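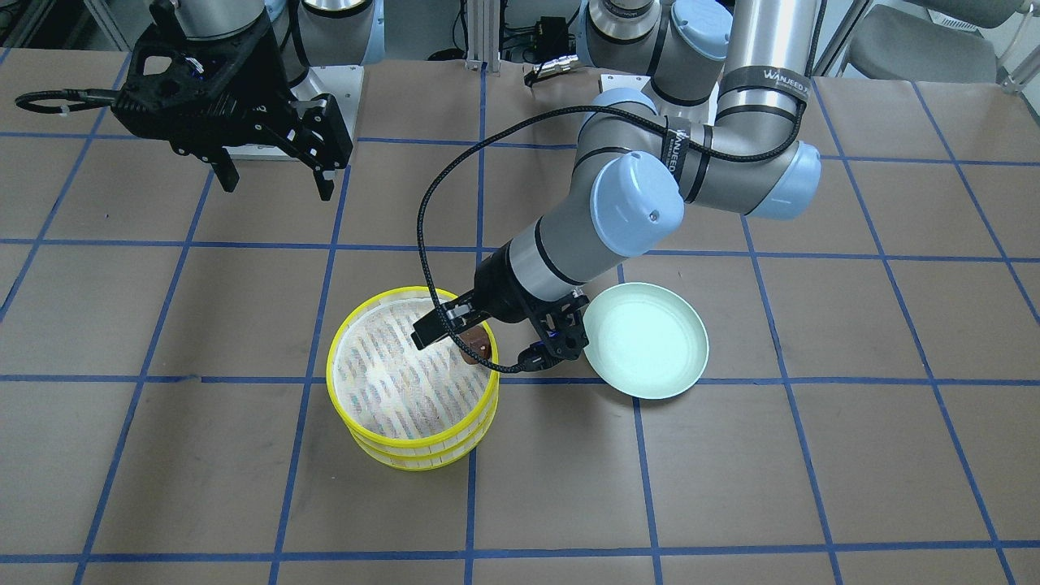 *Page last changed: February*

# Flustmont Two-Arm Table

The two-arm table is the main teaching station for the Flustmont robotics club and for the manipulation class taught by Iraís Chávez. It has two jointed arms, each with a black two-finger gripper, working over one shared surface. Teams book it for class projects and for the spring competition.

## What is on the table

- Two arms on white mounting plates
- Brown paper top, marked in squares with blue tape
- Task kit: yellow two-tier steamer basket with liner, pale green plate, small brown pieces
- Bañuelos controller software, version 19, on the bench computer

The tape grid is for placing objects. Write the starting square of every object in your run log, so another team can set up the same task. If a strip lifts, tell Zyanya Varela before you replace it.

## The steamer task

This is the standard task for new teams. An arm picks up one piece, carries it over the rim of the basket and sets it down where the task card says. The rim is where most teams lose points - a finger that comes in too low will push the whole basket.

Runs are 40 seconds each. A team gets 11 runs in a session and turns in all of the logs, including the failed ones. Start with one arm and leave the other parked with its fingers open. Two-arm runs need a sign-off from Damián Bautista.

## Before you run

1. Check that the gripper cable has slack through the full reach of the arm.
2. Open and close both grippers once.
3. Put the basket and plate on their squares.
4. Keep hands off the paper while the arms are powered.

Spare liners are in the Allier drawer with the tape. Please don't use the plate for anything but the task.

## Booking

Sessions last 61 minutes on the calendar, with the extra minute there to keep the system from joining two bookings together. Club members book through Yolotzin Galindo. Class teams already have a slot and only need to book for extra time - evening slots open at 6 p.m.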